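Bench notebook, Gelstead shop, July
Glue and finish trials, continued

Started at 6 with coffee and the window open, and the first thing I did was knock over the jar of shellac flakes, so there are amber crumbs in the floorboards until somebody vacuums. Sorry, Bình.

Picking up from last time: I'm still trying to settle the paste question for the rebound ledgers. The two candidates are the wheat starch we've always cooked ourselves and the premixed stuff Mohsin Farooqui brought back from Sorico, which comes in a tub with a label I can't get off. I like the homemade one, I've always liked it, and I'm trying very hard not to let that steer things (it's steering things).

Cooked a fresh batch. One part starch to six of water by volume, soaked first, then on the low burner with the whisk going the entire time. It went from milk to pearly right when my arm was giving out. Pushed it through the horsehair strainer 2 times and left it under a plate to cool. Smells like pancakes! The tub paste smells like a school supply closet, and it spreads beautifully, I have to give it that.

Test strips: same long grain text paper for all of them, cut the long way, pasted down to scrap book cloth and put under boards. I numbered them on the back in pencil and then pasted over the numbers on the first four. Redid those.
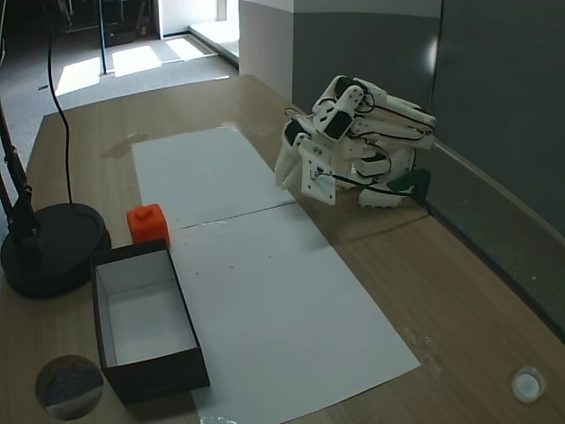
White hand over the table, long strip of paper laid out beneath.

On to the boards. I wanted to know how much the covers pull once the pastedown goes on, so I laid up a pair with each paste and left them out in the open air on purpose, no weights, which is the meanest thing you can do to a book cover. The homemade pair bowed toward the pasted side within the hour, nice and even, the way you'd want if there was cloth on the other face fighting back. The tub pair bowed less but one of them twisted, corner to corner. I suspect the grain on that board and not the paste. I had cut it from the end of the stack where Bình Nghiêm wrote "check grain!!" in marker, and did I check the grain? I did not. Discard that one and run it again with a board from the middle.

Also for whoever orders next, the board we have left is the 2 mm, and the ledgers really want something a bit thicker. I can laminate two thin ones but it eats a whole afternoon.

Leather: pared the spine piece for ledger 2106, the tall one with the water stain on the front. This is the skin from Au, and it's lovely and a bit stretchy, so go easy with the knife near the caps. I got a feathered edge I was proud of on the left and then went clean through on the right, a slit as long as my fingernail. It'll sit under the turn-in so I'm keeping it. Stropped the knife again after that, 40 passes a side, and it went back to cutting like it should. Lesson for me, strop before the second side, every time, even when it feels fine.

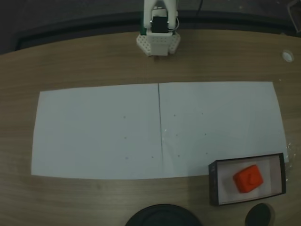 Far edge of the wooden table, white gripper reaching down.

Sewing, same ledger. Went back to the original stations after all. I had been tempted to move them in from the head because the folds are so chewed up there, but once I'd guarded the worst ones with thin tissue they took the needle fine. Linked stitch over tapes, the unbleached thread, waxed lightly. The swell looked like too much when I set it down and then pressed out to something reasonable, so I left it alone for once. One kettle stitch is loose, fourth section from the back. I caught it late and took an extra loop around it on the way past.

Bình came by around lunch and thinks the spine wants a lining of the heavier tissue before any leather goes near it. I was going to skip straight to the cloth. We went back and forth over sandwiches and I gave in, mostly, and I'll do tissue, then cloth, then the hollow.

Finish next. I tried Plokasine on an offcut of the leather, one thin coat rubbed in with a scrap of flannel. It darkened the skin more than I wanted, a sort of strong tea color, and stayed tacky long enough that I went and swept up (most of) the shellac. Once it was dry it buffed up with a soft glow, and a wet fingertip left no mark.
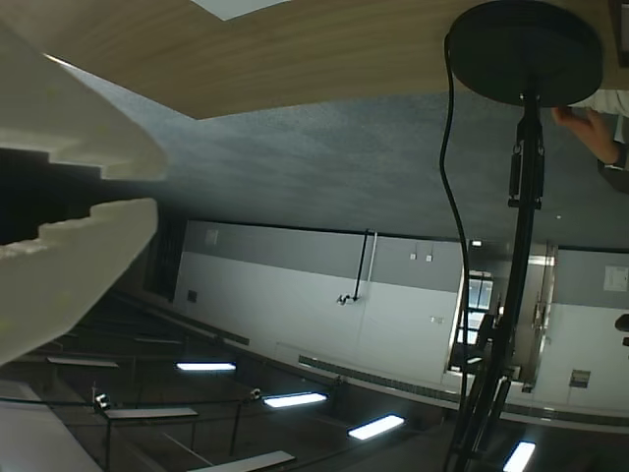 A second offcut got it thinned way down, and that one I much prefer. It keeps the color and you lose only a little of the shine. I've clipped both to the inside of the cabinet door so we can see how they look after a few weeks of daylight from the side window. Mohsin, please don't tidy them away, they look like trash but they're mine.

To do:
Peel the strips, write down which ones tear paper and which ones let go
Recut the bad board from the middle of the stack
Line the spine on 2106, tissue first
Order thicker board and a new strainer, the hair is coming loose on ours
Find the bone folder with the notch, last seen under the nipping press

Paste is in the fridge in the blue lidded bowl. It is not yogurt.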